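The Warden's Ledger

1. The Key

The prison at Mevach had been closed for nine years when the county sent Ingrid Tran to write up its history. It was built of local limestone, three floors around a yard, and the county wanted a text for the sign by the gate.

Lowri Pumphrey met her with the key. She had worked in the kitchen there as a girl, and her father had worked in it before her.

"The east wing floor is bad," Lowri said. "Keep to the wall side."

Ingrid spent the morning in the records room. The ledgers ran back to the first warden, a man named Delacroix, who wrote down every bucket of lime and every pair of boots. 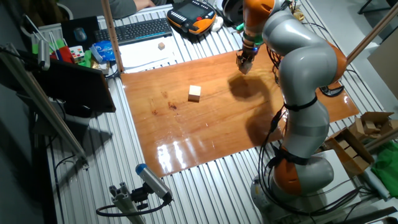 2. Cell 33

The entry she kept going back to was from September of the second year. It said that the man in cell 33 had been let out to mend the chapel door and had not been locked in again. No escape was recorded. His meals went on being charged for another winter.

She asked Lowri about it at lunch.

"That's Aled Ellis," Lowri said. "He was a joiner. They say he built half the inside of this place and slept in the chapel. His cell was full of lumber."

"Did he serve out his sentence?"

"He stayed longer than that. Ask Eluned. She has his things." 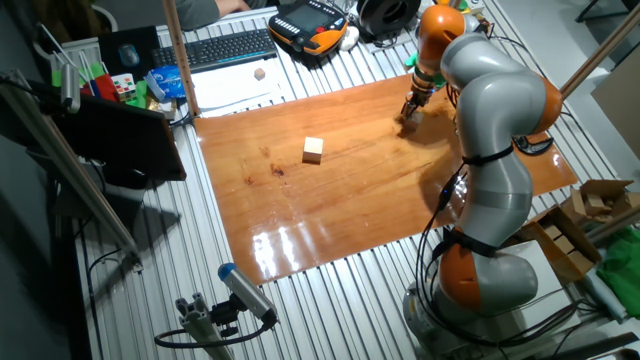
Eluned Ellis lived across the bridge and was nearly blind. She had Ingrid sit at the table and put a cigar box in front of her. In it were a folding rule, a chapel hinge and a small pale wooden cube with the grain showing, the kind of piece a joiner cuts to try a saw. Ingrid turned it over. On one side someone had burned the number of the cell.

"He made one for each man who left," Eluned said. "That one was his own. He never took it out of the gate - my grandmother had to go in and fetch it."

Ingrid wrote that down. The sign had room for four lines, and she had already used three on the limestone.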